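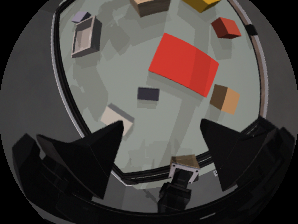

Threads > Robotics > Simulation notes

Writing up the shadow work this morning because I keep getting asked what we did at Hadthorpe this spring. It's a small result and it fits in a thread. The full report is still in review inside the group, so treat the details as mine.

The setup first. Two arms, a shared work area, a scatter of blocks plus an open tray and some boxes. All of it is simulated in Truris, our in-house simulator. Each arm has a camera looking out past its own gripper, and a separate camera sees the room.

The task is sorting. The policy gets a short instruction like "put the small navy block in the tray" and has to pick the right arm, reach, grasp, and let go in the right place. Anyone who has trained on this kind of thing has seen a hundred versions of it.

The policy is called Gentile. There is nothing special about it. It takes the gripper camera images and the joint positions and puts out short chunks of motion. We picked it because it trains fast and everyone in the group already knew how it fails.

How it fails is what started this. With the lights where they were during training, Gentile was fine. Move a light and it started reaching for places with no block in them. It would close the fingers on bare surface, lift, and carry nothing over to the tray.

We spent most of March thinking this was a depth problem. The gripper camera sits close to the work and the view is very wide, so things near the edge get stretched. It made sense that the policy would misjudge distance out there.

So we checked. We logged where every empty grasp landed and laid those points over the rendered image from just before the reach. They didn't cluster near the edge of the view. They clustered on shadows.

More exactly, on the small dark ones. A short, hard-edged shadow next to a block looks a lot like a dark block if you are a network with a low-resolution input. The navy block got the worst of it, as you would expect.

The gripper's own shadow was the second offender. That one moves when the arm moves, so the policy would drift toward it, the shadow would drift too, and the arm would wander off slowly in one direction until the episode timed out.

The usual answer is to randomize the lighting in training and hope. We did that already. Every episode had its own light position and brightness. It helped a little and then stopped helping, no matter how many more episodes we added.

My guess at why: if every episode has one lighting setup and also its own block layout, the network never sees the same layout under two lights. It has no direct way to learn that the dark patch went away and the block stayed.

That's the whole idea behind Clisitz. You take a saved state from the simulator, with arms, blocks and everything frozen in place, and render it again with the light moved. Same geometry, same correct action, different shadows. 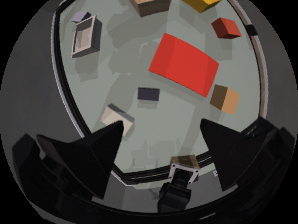
The action label doesn't change between renders, and that gives you something to train against. We add a term that pushes the policy to produce the same motion for every render of one state. If it produces two different motions, at least one of them was listening to the light.

We used 7 light settings per state. I'd like to say that came out of a careful sweep. It came out of how many we could render overnight before the morning jobs needed the machines.

Total data was 824 recorded episodes. Small by current standards. We kept it small on purpose, so that any change could be put down to the re-rendering and we weren't arguing about scale.

A detail that cost us a couple of weeks: you have to re-render from the full saved state and not from the recorded trajectory. If you play the trajectory back with physics on, contacts resolve a hair differently and a block ends up nudged. Then your pair isn't a pair.

Truris already saved the full state at each step, but it stored object rotations at lower precision to save disk. Fine for playback. For pairs it meant thin edges jumped by a pixel between renders, and the network found that pixel right away.

So the first Clisitz runs looked great in training and did nothing at test time. The network had learned to match pairs by their edge noise. We changed the storage format, threw out the old renders, and started over. April was mostly that.

Second detail. The consistency term needs to be weak at first. If you turn it up from step one, the policy learns that the easiest way to agree with itself is to hold still. It holds still very consistently.

We ramp it in over the first part of training. I don't have a clever schedule to offer. It's a straight line.

Now the result. All runs were repeated with 3 random seeds. On lighting the policy had not seen, empty grasps on shadows dropped sharply in every seed. They didn't go to zero. On the original lighting, success stayed where it had been, which I was more worried about.

The wandering problem, where the arm follows its own gripper shadow, went away in the test set. I don't want to oversell that. It was always the rarer failure, and a larger test set might turn one up.

The comparison people ask for: same number of rendered images, ordinary random lighting, no pairing. That run improved a bit over the baseline and stayed clearly behind the paired one. So it isn't only that the network saw more pictures.

A second comparison: paired renders as extra data, without the consistency term. This landed in between. Closer to the full method than I expected. If you have no time to touch your training code, re-rendering saved states and mixing them in gets you a good part of the way.

What didn't improve: occlusion. When a block sits partly behind one of the gripper's own fingers, Gentile is as bad as it ever was. Moving a light doesn't tell you anything about what's behind a finger. I mention it because someone in our reading group assumed it would help.

Also not improved: crowding. With two arms over the same blocks, each one blocks part of what the other would need to see from above. We tried giving the policy the room camera as an additional input. It helped with choosing which arm to use and did nothing for the grasp.

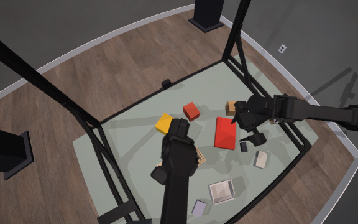 Room camera: both arms over the work area, large red box between the grippers.

The room view brings its own shadow trouble, by the way. Arms throw long shapes across the surface, and those shapes are bigger than any block. The policy didn't try to grasp them, but its choice of arm flipped more often when a long shadow crossed the target.

We re-rendered the room view with the same lights as the gripper views, and the flipping mostly stopped. If you do this with more than one camera, move the light once and render every camera from that one setup. We first did each camera separately, and that was a mistake.

Cost. Rendering was the expensive part, more than training. You can cut it a lot by re-rendering only the states right before a grasp and skipping the long moves between. We tried that late and the result held up. I would start there next time.

What I can't tell you yet is how much of this carries over to real arms. Rendered shadows are cleaner than real ones. Real surfaces have scratches and glare and bits of tape. We have a bench being set up at Hadthorpe for that and it isn't ready.

I also can't tell you whether a bigger policy would need any of this. A larger network with a sharper input image might sort out shadow from block without help. We don't have the compute to answer that properly, and I would read it with interest if someone else did.

Code: the re-rendering script will go out once the storage format change is merged into the main Truris branch. The training changes are a few dozen lines and I'll post them with it. The episodes need a cleanup pass first – some have the wrong instruction text attached.

If you try it on your own simulator, check the pairs before you train. Subtract two renders of one state and look at what is left. You should see shadows and shading and nothing along the object outlines that the light doesn't explain. It takes ten minutes and would have saved me most of April.

Will add to this thread when the bench is running. Questions below are fine, I check in the evening.

Comments

Guest, 4:10 pm
Did you try just turning shadows off in the renderer for one of the pairs? Seems like the cheapest version of this.

Thread author, 6:35 pm
Yes. It works less well. The network gets good at "shadows vs. no shadows" and is still thrown by a shadow in a new spot. Worth having as one of the light settings, though.

Guest, 7:02 pm
The holding-still thing happened to us too, with a different consistency loss. We ended up masking out the steps where the arm was supposed to be waiting. Might be worth a try in place of the ramp.

Guest, 9:48 pm
Do the light settings change color as well or only position? Our lab has one window and the afternoon light wrecks everything.

Thread author, 10:15 pm
Position and brightness only so far. Color is on the list.

Contact | Terms | Copyright Hadthorpe Simulation Notes | Back to top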